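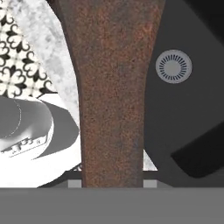 When I first told people that my project was going to be about lorries standing still, I got some very kind and slightly worried looks, and I can't say I blame them. I had started out wanting to write about fuel. Then I spent a morning at the Sovine warehouse on the edge of Endberg, drinking a great deal of tea with the people in the goods-in office, and by the time I walked back to the bus I had seen so many drivers leaning on the counter asking when they might get a bay that I went home and rewrote the whole proposal (my tutor was very patient about this!).

So the report looks at waiting time between a lorry arriving at the gate and its doors being opened on a bay. It covers 11 weeks of deliveries, and the question I set myself was whether lorries with a booked slot really do get unloaded sooner than lorries that turn up without one.

## Where the figures come from

The warehouse gave me a copy of its gate log, which had 2,185 arrivals in it once I had taken out the duplicates. The gate log tells you when a vehicle came in and when it left, and the bay sheets tell you when unloading began, and joining the two up took me far longer than I had allowed in my plan. The registration numbers are typed at the gate and handwritten on the bay sheets, and a handwritten 5 and a handwritten S can look very much alike at the end of a night shift.

I also left a short paper form in the drivers' room, asking what time they had been told to come, whether they had another drop afterwards, and whether the wait had made them late for it. I got 96 of these back, some with long and very interesting notes on the reverse, which I have typed up in Appendix B with the names taken out.

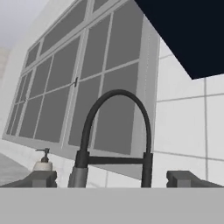

*Page last changed: October, after comments on the first draft*

## What I found

Booked lorries did wait less over the whole period, but the gap was a good deal smaller than I had expected, and before nine in the morning it more or less vanished. The reason seems to be simple enough. Most hauliers would like the early slots, so those fill up first, and if the first lorry of the day has a badly stacked load then everyone behind it slides back, booked or unbooked. By late morning the queue has usually cleared and a driver who has just turned up on the off chance can go more or less straight on.

The longest wait in the log was 100 minutes, and it belonged to a booked vehicle. I checked that one three times against the bay sheet, feeling sure I had matched the wrong line, but it was right.

Mixed loads were the other thing. Dmytriv, the haulier with the most visits in the log, brings in both full loads of a single product and mixed pallets that have to be sorted on the floor, and the slot given to each is the same length. I drew the two groups on one chart (Appendix A, second page) and they hardly overlap. I should add that I only had the load type for part of the period, as the column was added to the sheet after I had started, so I have tried not to lean on this too heavily. 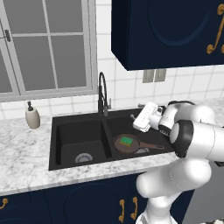
Ovidiu Anghel read the first draft and wrote back that I was being rather hard on the early slots: a driver who waits at six in the morning still gets the rest of the day for other drops, he said, whereas the same wait at two in the afternoon can finish the day off altogether, and I ought to weigh the minutes differently. I think this is a very fair point. I went back to the forms, and the drivers who said the wait had made them late for another drop were mostly afternoon arrivals, so I have added a table sorted by time of day and softened the wording of my second finding.

## The booking system

Slots are booked through a program called Nornano, which the office showed me on a quiet afternoon. It lets the haulier choose a time and enter the number of pallets, and there is a box for notes. The number of pallets doesn't change the length of the slot. Somebody in the office has to read the notes box and move things by hand if a load looks awkward, and they do it very well, but it depends on who is on shift and how busy the phone is.
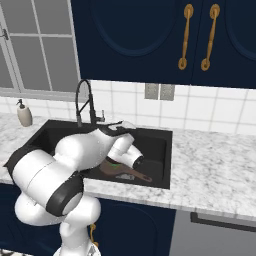

Would longer slots for mixed loads mean fewer lorries unloaded in a day?

They would mean fewer slots on paper, but the log suggests the bays are already running over on those loads, so the number of lorries unloaded should stay close to what it is now.

I would have loved to test this properly with a trial, and the office was open to it, but the busy season was coming and it would have been a poor time to start moving everyone's slots. What I can suggest is that the load type be made a required entry at booking, and that the first slot of the morning be kept for full single-product loads where possible. Both could be tried for a few weeks and then dropped again if they turned out to be a nuisance.

## Things I would do differently

I would ask for the bay sheets before the gate log, and I would put the driver forms out from the very first week, as mine only went out in the third. I would also record the weather, which three drivers mentioned and which I had not thought of at all. The spreadsheet with the matched records is on the department's shared drive, and the column headings are explained on its first tab.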